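Alville Bench Notes
Home Notebook Materials People Archive

Last updated: November

NOTEBOOK – fruit on plates, colour and backdrop work

Picking up where the last entry stopped, which was mid-sentence with a mandarin in my hand. The question on the table is still the same one: what does a single piece of round fruit on a plate need around it so that its colour stays its own colour? We want a set of plain tabletop arrangements that anybody in the workshop can put together from the shelf, and fruit is a lovely place to begin because it's cheap, it's cheerful and you can eat the rejects.

Yasmine Kamel brought in a bag from the Holanda market on her way through and we tipped the lot out on the side bench. Mandarins, two navels, a handful of yellow peaches that were further along than she'd hoped, lemons, one very large grapefruit. I've been sorting them by skin, not by kind. Waxy and tight at one end, fuzzy and matte at the other, and a surprisingly crowded middle. The supermarket citrus has a polish on it that throws back every lamp in the room. The market fruit is duller and much nicer to work with until you put it under the overhead, and then it goes flat brown at the edges. I love this sort of problem!

Plates first. We have three kinds on the shelf at the moment:

Atberg white, wide rim. The good ones. Cool white, slight gloss, rim broad enough that the fruit sits well inside and doesn't look as if it's about to go for a roll.

Dikgate cream, coupe shape. No rim at all. Beautiful for toast, hopeless for anything spherical. A mandarin on one of these wanders if you so much as lean on the bench.

Odds and ends from the tearoom. Blue band, chipped, somebody's wedding set. Good for practice.

The Atberg wins for round fruit and I don't think it's close. The well is just deep enough to stop rolling and the white gives you a reference to judge everything else by. If the plate looks wrong you know the light is wrong. I tried the cream ones again this morning to be fair to them, and with the lemons they nearly worked, but orange fruit on cream turns to custard. Everything drifts warm together and you lose the edge of the skin.

Backdrop. Grey card was fine and dull. The blue felt was handsome but sheds, and I spent far too long picking fibres off a peach (fuzz on fuzz, never again). Then the green went up and the whole bench woke up. Orange against that green just sings. The outline of the fruit is so crisp you could trace it with a pencil from across the room. 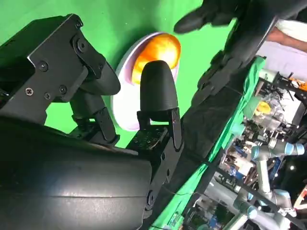 Colour cast on the rim is the thing I want to get to the bottom of next. I'd have bet money on the green creeping into everything nearby, and on a white plate I was bracing for a sort of hospital-wall tint. But the rim goes a pale, faintly lavender shade instead. Yasmine reckons it's partly the eye doing its usual trick beside a big field of green, and I think she has a point, though I'd like to see it survive a change of lamp before I blame my own eyeballs. The skin keeps its amber shine and the darker mottling still reads as mottling, so the plate can take a bit of tint without spoiling the fruit. That's more than I can say for the grey card, where the mottled ones just looked tired.

Tried tonight, in order, so I can repeat it:

1. Overhead tubes off, single lamp on the left, diffuser on. Soft and pleasant. Shadow falls long and the fruit looks heavier than it is.

2. Same lamp moved in close. Hot spot on the citrus straight away. On the peaches no trouble at all, the fuzz soaks it up.

3. Two lamps, one each side, both diffused. Very even. A bit like a catalogue. Good for comparing skins, and I'd use this for the reference set.

4. Overheads back on with nothing else. Honest workshop light. I keep coming back to it because it's what people really have in their kitchens, and the colours are less pretty but they feel familiar.

I'm going to run option 3 for the comparison and option 4 for everything else. The lamps are rated at 3,000 kelvin on the box, which is warmer than I'd assumed, and that goes some way to explaining why the cream plates looked so yellow. Must check whether the pair in the cupboard match. The box labels have been swapped before.

Sizing. I measured across the widest point with the big callipers, mainly to see how much variation the bag had in it. Smallest mandarin was the size of a golf ball and the grapefruit came out at 111 mm, the absolute unit. It overwhelms the Atberg plate, you lose the rim and with it the white reference. So there's a sensible ceiling on fruit size for this plate and I'd put it at some 100 mm, with a bit of grace for anything squat. Peaches are well under, navels are under, grapefruit is out. I've put the grapefruit on the windowsill with a face drawn on it.

Placement. Dead centre looks stiff. A little off toward the back of the well looks as though someone has set it down and gone to find a knife. Stem end up or down makes more difference than I'd expected. Stem up, the eye goes straight to the little green button and ignores the skin. Stem down or turned away, you get the whole curve. For the colour work, turn it away. For anything meant to look like breakfast, leave it showing, it's charming.

A note on handling, mostly for myself. Peaches bruise where you hold them and the bruise takes an hour or two to come up, so a fruit that looked perfect before lunch can have three thumbprints on it by mid-afternoon. Pick up from underneath with a flat palm and roll it off onto the plate. Citrus you can more or less juggle. Do wipe citrus with a dry cloth before it goes on the white, the oil leaves a smear that you won't notice until you've moved the fruit, and then there's a shiny crescent sitting there for the rest of the session.

Also wash the plates in plain hot water and let them air dry. The tea towels leave lint. The blue tea towel leaves blue lint.

Backdrop care, while I'm at it. The green wants to be pulled properly tight or you get soft diagonal creases, and once you've seen a crease you can't see anything else. Clip the top corners first, then the bottom, then go back and take up the slack at the top. It stores rolled, never folded. I found it folded. I'm not naming names but I've written ROLL ME on the tube in marker.

Then a bit of a detour, which was the best part of the day. Yasmine cut one of the navels in half and set it cut side up on the Atberg and we both just stood there. The wet flesh against the green is ridiculous – it looks lit from inside. It lasts maybe ten minutes before the surface dries and goes dull, and a wipe with a damp cloth brings it back once, possibly twice. After that you may as well have a snack. We did. I'd like a whole separate session on cut fruit, with a lemon and one of the peaches, and I'd like to do the peach early in the day before it gets any softer.

Ripeness chart is started. It's a strip of card with swatches in pencil and paint along the bottom, from hard green-gold through to the deep orange with the dark patches. I matched four peaches against it under each of the lamp options and they moved about half a swatch between options 3 and 4, always toward the browner end under the overheads. Half a swatch is nothing if you're making jam. It's rather a lot if you're trying to write down what colour a thing is. The chart needs to live in the drawer away from the window or it'll fade and we'll be matching against nonsense by summer.

Compost bin under the side bench is full of peel and smells wonderful. It will not smell wonderful for long. Whoever is in first, please take it out.

For next time:

– Swap lamps over and look at that lavender rim again. Same plate, same fruit, green left up.
– Try one of the tearoom plates with the blue band on the green. Suspect it'll be awful, want to see it.
– Ask Atberg whether they do the same plate a size up, for the grapefruits of this world.
– More peaches, firmer. Yasmine says the Holanda stall gets a fresh lot in before eight.
– Plums? The bloom on a plum would be a terrific test, you get one touch and then it's gone.
– Find the second pair of callipers.

Bench wiped down, lamps off at the wall, fruit in the bottom of the fridge in the paper bag with the top folded over. The peaches are on their own shelf so they don't get sat on. If you eat one, eat from the left, the ones on the right have been measured.

Related entries
Grey card and lemons
Felt, and why we stopped using it
Dikgate coupe plates: toast, crumpets, flatbreads
Drying racks for the small sink
Matching paint swatches under the tubes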